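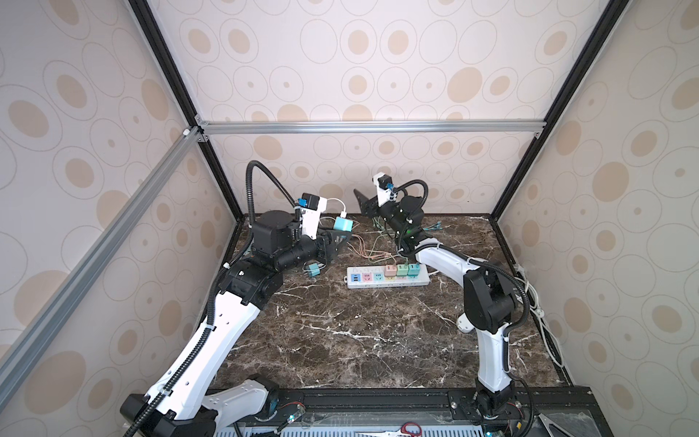

Section 4: Hanging the First Strips

By now your walls should be filled, sanded and primed, and you've earned a cup of coffee. Take your time over the first strip, as every other one in the room takes its line from it. If you bought your Badolico paper in September or later, check that the batch number is the same on every roll before you cut.

1. Mix the Lestari paste in a clean bucket and let it stand for 30 minutes. Give it one more stir before you start.
2. Hang a plumb line and draw a light pencil mark from ceiling to floor. Don't trust the corner of the room – even new houses lean a little.
3. Cut the first strip four inches longer than the wall is high.
4. Roll paste onto the wall, going slightly wider than the paper.

Caution: Turn off the power at the breaker before you loosen any outlet cover or trim around it.
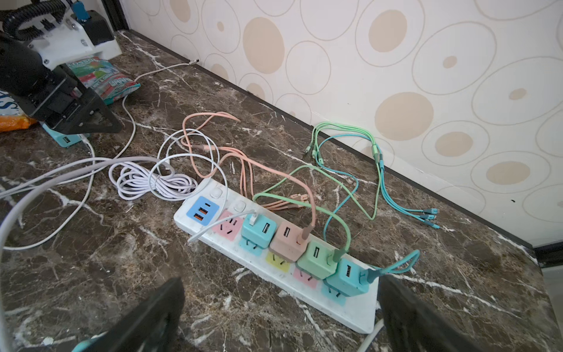
Do I have to soak the paper before it goes up?
Badolico paper goes straight onto the pasted wall, so there is no soaking and no folding. Older rolls with a paper backing are different, and those are covered in Section 7.

5. Set the top edge against the ceiling with two inches to spare, line up the side with your pencil mark, and smooth from the middle outward.
6. Trim top and bottom with a fresh blade.
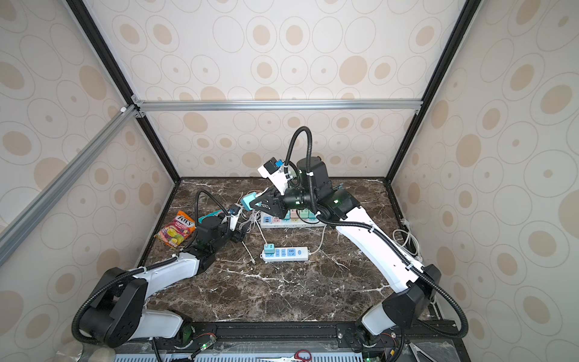
Matching the pattern is the part most people worry about, and it really does get easier after the second strip! Hold the new length beside the old one and slide it up or down until the shapes meet at eye level, then check above and below. With concentric ovals in beige and tan on a cream ground, watch the thin outlines along the seam, and settle the match before you press anything flat.

Note: Wipe paste off the seams with a damp sponge as you go, and keep the windows closed overnight.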